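**Teaching the arm at Stiner by remote control** - small thread, 12/10/2021

1/ This week I am learning to record demos for the Rillow project. I move the arm from a distance, and it should later repeat the task alone.

2/ The task: copy the small L of three cubes. My goal is 30 clean demos.

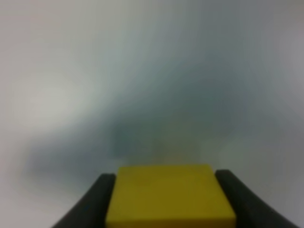
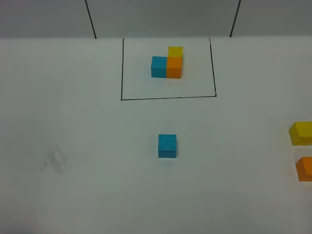
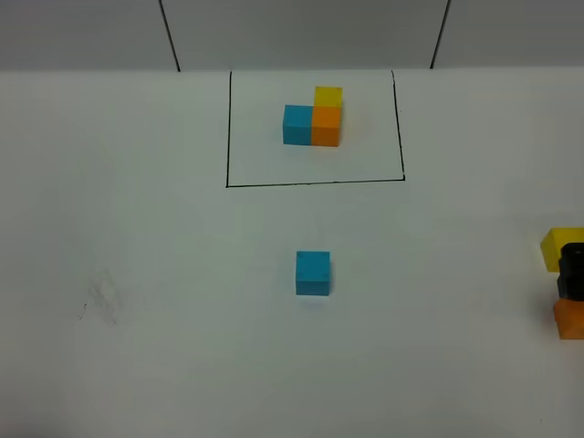

*First: yellow block in the grip. Second and third: the L inside the black lines, loose blue cube in front.*

3/ My hands want to go fast - but a slow demo is easier to learn from. I also try to not correct too much near the table.

4/ One file had 1,932 steps, another 2,217. I kept both. Tomorrow I ask the Fluvley people which length they prefer.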